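To: Firstead Electric Vehicle Owners' List
From: Membership Secretary
Subject: Re: Revised arrangements for the Budlow charging bays

Dear members,

The message below was received in April from the operator of the Budlow site and is quoted in full, together with the association's response. Members who use the bays regularly are asked to read both before their next visit.

> To the Firstead association,
>
> We write to confirm changes to the charging bays at Budlow. The two older units beside the entrance will be withdrawn and replaced by a single 200 kW unit with two cables. When both cables are in use the available power will be shared between the vehicles. The remaining units are unaffected.
>
> A stay limit will apply at the new unit. Vehicles may remain connected until charging is complete, after which drivers will have 30 minutes in which to move. An overstay fee will be charged to the account used to start the session.
>
> Drivers of vehicles with 400-volt systems should notice no difference in the way a session is started. Access cards issued under the previous scheme will stop working when the old units are removed. Replacement cards may be requested through the Ona app or by post.
>
> Yours faithfully,
> Site Operations, Ona

The association replied to Ona in the following terms. We welcomed the new unit, which members had requested on several occasions, and we accepted that a stay limit is reasonable at a site where queues now form on most afternoons. We raised three matters on which the notice is silent.

The first concerns the withdrawal of the older units. Both have tethered Type 2 cables, and a number of members drive plug-in hybrids which cannot use a rapid charger at all. Ona has been asked to say whether a slower connection will be kept near the entrance, or whether those drivers will be directed to the far side of the car park. The far bays are narrower and have no dropped kerb.

The second is the overstay fee. The notice does not state the amount, nor does it say what is meant by "complete". Many members set a limit of 80 per cent in the vehicle, and the session then ends from the charger's point of view. Others leave the limit at full and accept a very slow final stage. We have asked for a written definition and for the fee to be displayed on the unit itself.

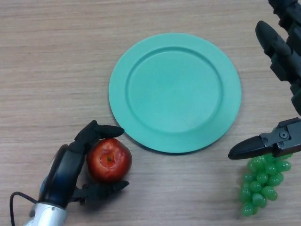 Nam-gil Yang has written to the list to say that the 30 minutes are too short for anyone who has walked into the town, and that the app does not always send its message when a session ends. On his last two visits no message arrived, and he learned that charging had finished only on returning to the car. He suggests that the period should run from the time the message is sent, and that no fee should be taken where the operator cannot show that one was. The association considers this a fair proposal and has added it to the correspondence.

The third matter is the layout of the new bays. The drawing supplied by Ona places the unit between two spaces, with the cables leaving from the same side. Members whose charging port is at the rear offside may have to reverse in, and those with a port in the front wing may find the cable short. We have asked for its usable length. The Yook estate has given trouble at similar sites and two members have offered theirs for a trial fitting before the bay markings are painted.

Members have also asked whether an 800-volt car will reach its full charging speed on the new unit. We do not know. The notice gives only the total power and makes no mention of the maximum voltage or current. The question has been passed on, and the answer will be circulated when it is received.

Until the work begins, the present units remain in service and existing cards may be used as normal. Members are asked to observe the following in the meantime.

Please replace the cable in its holder after use. One of the connectors was damaged over the winter after being left on the ground — the repair took some weeks.

Please do not unplug another driver's vehicle, even where the display shows that the session has ended. Faults should be reported to the operator by telephone, quoting the number on the front of the unit, and copied to this list.

Replacement cards should be requested from Ona directly. The association holds no stock and cannot transfer any balance from an old card to a new one.

Further comments for inclusion in our next letter may be sent in reply to this message. Please leave the subject line unchanged.

Membership Secretary
Firstead Electric Vehicle Owners' Association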